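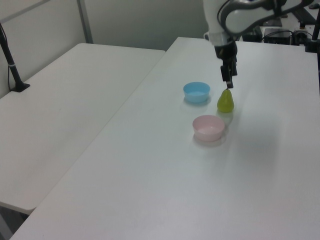 March 2020. Started the color drift comparison on the two tinted resin lots, Drernance and Sodance. Both were let down at 5 percent in the same base and molded at the same barrel setting. Reference objects for checking the lamp by eye: the light blue bowl, the pale pink bowl and the yellow-green plastic pear. The pale pink is the useful one — a lamp running too warm pushes it toward peach before the meter shows much.

Plaques go in the Mazza cabinet, 20 per lot, gloss side up. Exposure is 500 hours with no rotation until the midpoint. Log sheet number is 1673. Zero readings are done for Drernance. Sodance still needs its second set; the first was read before the white tile was cleaned and should be struck.
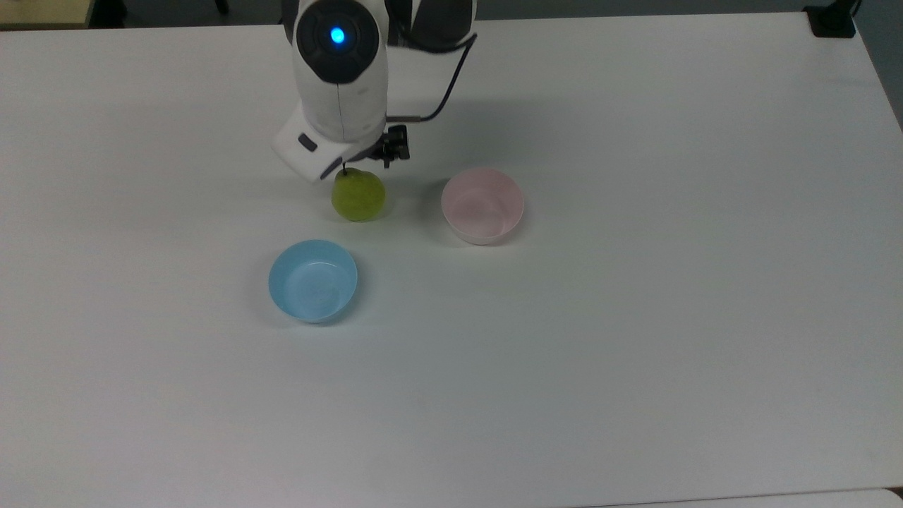 The Plustico backing card is brighter than the old stock, so do not mix the two in one series. Thin plaques let it show through and the lightness value comes out high. Cut enough card for the whole run and keep it in the drawer, out of the light.

Open items: second Sodance zero set, new cabinet filter, label the spare plaques. Final readings due in May.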